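Anyone else still watching the Ravville concert film? (episode 9 and the email thing)
30 Apr 2018 - posted by Jacinto Gallegos

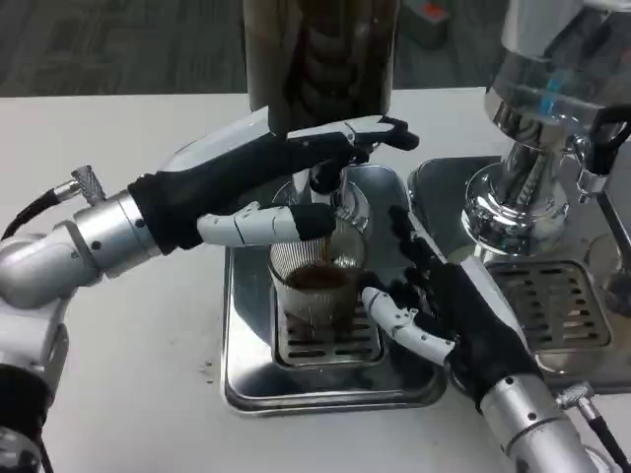 4 min read

So I signed up for the emails. I know. I held out through the whole first half of the series on principle, then missed two episodes in a row because the site hides them under the tour dates, and gave in. Now a new piece of Ravville lands in my inbox before breakfast, whether I'm emotionally ready for a man singing in a parking garage or not.

Episode 9 is the one where the songs finally stop and he just talks, for 20 minutes, about quitting the insurance office. I thought it was the best thing in the series. My wife walked through the room, asked if he was okay, and kept walking. Where does everyone else land? And is the live version worth driving to Sirberg for in June?

- - -

tapedeck_marv wrote:

I land on your wife's side. I came for a concert movie. A concert movie has a concert in it. If I wanted to hear a guy explain why he left insurance I could call my brother-in-law, and he would at least ask about the kids.

The first four episodes are great though. The one in the stairwell I've watched more times than I'd admit to a doctor.

- - -

Chaminda Rathnayake wrote:

Marv, the talking IS the concert. Listen to the guitar under it. He never stops playing, he just gets very quiet, and when he gets to the line about cleaning out his desk he's back on the chords from episode 2. I went back and checked with headphones.

I will give you that it runs long. The bit about the parking permit could go and the nation would recover.

- - -

tapedeck_marv wrote:

I've now listened with headphones. I heard a guitar. I also heard my furnace, so I'm not ready to call it a motif.

- - -

lowercase pam wrote:

can we talk about the fact that he sells a workshop off the back of this. the email for episode 9 had more words about the workshop than about episode 9. "find your own ravville." i don't want my own ravville, i can barely keep up with his

liked the songs. bought the record. unsubscribed from the emails, which took two tries

- - -

Jacinto Gallegos wrote:

Pam, the workshop pays for the episodes, I assume. They're free and somebody has to buy the microphones. He says as much in the Flemero interview, around the part where the host keeps calling him a "thought leader" and you can hear him dying inside.

- - -

lowercase pam wrote:

he could die outside of it by not putting it on his own website. it's the second word on the page

- - -

Chaminda Rathnayake wrote:

To answer the actual question about Sirberg - I saw the live version at the Machala, the old theater, not the restaurant. Go. It's a different animal from the film. He plays most of the songs straight through, the projections are mostly just the garage walls, and the talking is down to one story in the middle. The desk story, Marv. You'd survive.

Sit on the left if you can. The right side gets the exit sign reflected in the screen, and during the slow numbers it's all you'll look at. Merch is cash only and the shirts run small.

- - -

tapedeck_marv wrote:

One story I can do. Does he still do the thing where he makes everybody write their job title on a card and swap?

- - -

Chaminda Rathnayake wrote:

He does. I spent the second half as a periodontist.

- - -

drywall_and_wine wrote:

New here, read the whole thread, have seen only the trailer. The play counter on the trailer says 2,813, and I'm starting to think a good part of that is Marv in the stairwell.

Do I need to watch in order? And is there any way to get it without the emails?

- - -

Jacinto Gallegos wrote:

In order, yes, or the permit bit will make even less sense than it does to the rest of us. For no emails, scroll past the tour dates and click the small gray word "archive." Everything is in there except the newest one, which shows up a few days late.

I've ordered two seats for Sirberg, left side. My wife has agreed to come on the condition that we leave if he mentions parking.

- - -

lowercase pam wrote:

get the aisle

- - -

tapedeck_marv wrote:

Fine, I'm looking at tickets. I'm still right about episode 9. If anyone swaps me "thought leader" I'm asking for my money back.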